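My diary, a night in November

I came home from the Tinham ground at half past nine and my voice is almost gone. We drew, one each, against Ultside. The paper at the gate said 1,743 people, which is the biggest crowd I have stood in since I moved to this town. When I first came here, a normal evening match had 800, and many of them left before the end.

The new manager has had the job for three weeks. I still do not know what I think of him. He speaks very little on the touchline, he keeps his hands in his coat, and he changed the back line from four players to three without any warning. For the first half it looked like a mistake. Ultside found so much space on our left side that I stopped watching the ball and watched only the empty grass. Their goal came from there, a low cross and a simple finish.

At the break I bought tea and listened to the men behind me. They want the old manager back. I did not join the talk, my English becomes slow when I am angry, but I did not agree with them. Under him we lost six matches in a row and he told the radio each time that we were unlucky.

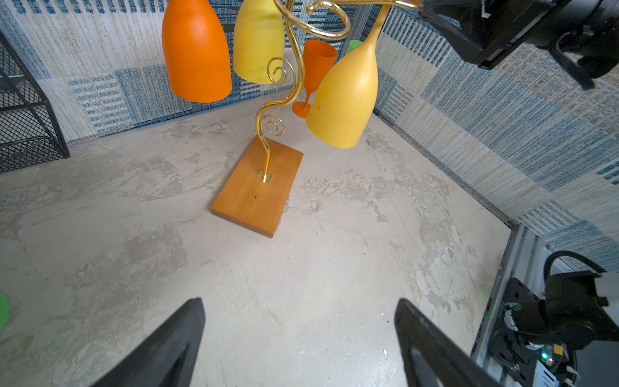 The second half was better. He took off the tall forward and put on the young one who came from Luo in the summer, and at last we had somebody who could run behind their defense. He scored with his left foot, after a corner that was not cleared well. I hugged a stranger. My scarf fell on the wet step and now it is drying over the bath.

We are still second from the bottom, one point above Felex, and they have a match in hand. I tried to work out the table on the bus and then I gave up, my phone had only a little battery.

The next match is away at Felex. The supporters' coach has 50 seats and I put my name on the list before I left the ground. It is a journey of 105 miles and we must leave at seven in the morning - I will have to ask for a different shift. I will ask tomorrow, before lunch, when my boss is usually in a good mood.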